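Opinion > Software > Control

Our planner at Derness has 219 parameters, and I can defend 2 of them. The rest were set in September by people in a hurry, one of whom was me. We call this a tuned system.
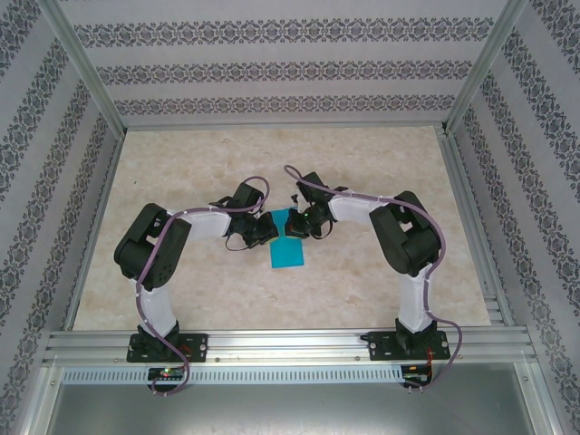 Planning people love a cost function because it looks like a decision. You write down a weight for smoothness and a weight for clearance, and then the afternoon goes into bribing one with the other. Put both grippers over the same small cyan block and clearance becomes a matter of opinion. The purple cables looping over each arm have no term in our model at all, so the planner believes it lives in a world without wire.

I would trade some 700 lines of weights for one log that says why a path was rejected. Bollus prints "infeasible" and goes back to sleep.

Contact the Derness blog | Back to top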